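4. Start of shift, Clono packing bench

Same at every Prutanlow site now. Packers don't lift and place anymore, you set up, watch, and step in. Takes some getting used to.

4.1 Clear the bench. Tape, labels, cups, all of it off the wood between the fingers.

4.2 Open the fingers all the way. Look at the top edges. Light scuffing is OK, keep running. Cracks or a loose screw, stop and tag it.
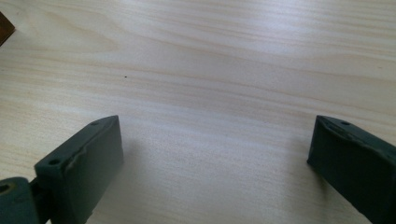 4.3 Wake the cell. Key to RUN, wait for green. If you get code 207 the fingers weren't fully open, go back to 4.2.

4.4 Run 11 test picks. Stay at the bench for these. Any drop, call the line lead before you start the order.

CAUTION: Hands out once the light is green. Pause first, then reach. Yes even for a label.

Note: Your old hand count sheet is gone. The cell logs its own picks and your name goes on stops and fixes only. Stops are not held agianst you.

4.5 Finger pads get swapped at 785 hours. Gilteck parts drawer, second shift does it. Write the hours on the card, the screen doesnt save them.

Breaks: pause the cell, take the key with you.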